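Pesquisar na lista Livano Buscar Pesquisa avançada
Tempo de leitura: 3 min

Assunto: Re: [livano-cozinhas] Manchas brancas em cuba preta
De: Iddrisu Mahama

Em quarta-feira, Chiang escreveu:

> Pessoal, troquei a cuba de inox por uma preta e estou arrependido. Qualquer
> gota que seca deixa uma marca clara no fundo. Já passei vinagre puro e
> esponja amarela, melhorou um dia e voltou. A torneira também fica marcada
> perto da base. Alguém tem cuba preta há mais tempo e conseguiu manter?
> E outra coisa: estou pensando em vidro escuro do lado da bancada em vez de
> azulejo. Vale a pena ou é mais uma superfície para limpar?

Chiang, temos cuba preta na copa do Kudstead há dois anos, com bancada branca, e passei por tudo isso. Respondo por partes.

Primeiro, pare com o vinagre puro. A nossa cuba é uma Hukarska e o folheto pede para diluir qualquer ácido. Uso 30 ml de vinagre em 1000 ml de água morna, deixo 8 minutos e enxáguo. Não esfrego com o lado áspero, só com pano de microfibra. No começo usei a parte verde da esponja e ficou um risco no fundo que está lá até hoje.

O brilho do preto mostra cada pontinho claro, seja gota, seja poeira. Isso não tem produto que resolva. O que funciona é passar um pano no fim do dia, e leva menos de um minuto.

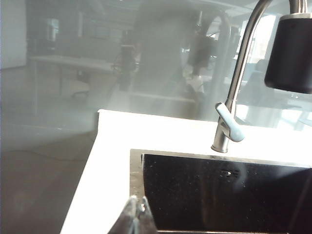
Copa do Kudstead: torneira de bico alto, cuba preta com borda fina de metal.

Na torneira, o calcário se junta onde o corpo encontra a bancada. Enrolo uma tira de pano molhado na mesma mistura em volta da base, espero os mesmos minutos e tiro. Na alavanca não passo ácido nenhum, só água com detergente neutro. O bico em arco eu seco de cima para baixo, senão escorre tudo para a parte que acabou de ficar limpa.

A borda da cuba é outro ponto em que ninguém pensa na hora de comprar. Como é escovada, o pano tem que ir no sentido do escovado. Uma escova de dentes velha ajuda no canto, mas das macias.

Sobre o vidro, a minha resposta é que depende da luz. O nosso é cinza-escuro, brilhante, em pé ao lado da bancada, e de dia reflete a janela inteira, com o prédio em frente e tudo.

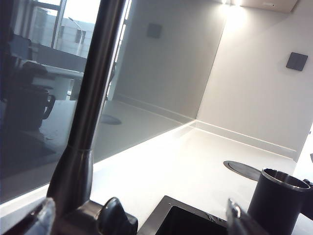 Quem senta de frente para ele reclamou na primeira semana, depois se acostumou. Para limpar é mais fácil que azulejo, não tem rejunte. Em compensação, respingo de água com sabão seca e aparece quando o sol bate de lado – aí vai pano seco por cima e pronto. Se a sua janela fica do lado oposto à bancada, peça uma amostra e deixe encostada na parede uns dias antes de fechar. O acabamento fosco reflete menos, mas no catálogo que eu vi segurava mais gordura.

Quanto ao preço, paguei R$ 153 só pela colocação do vidro, o painel foi cobrado à parte e não achei a nota. Se achar, mando aqui.

Uma pergunta minha para a lista: alguém já colocou filtro na entrada de água fria para diminuir o calcário? Quero saber de quanto em quanto tempo trocam o refil e se a vazão caiu muito.

Abraço,
Iddrisu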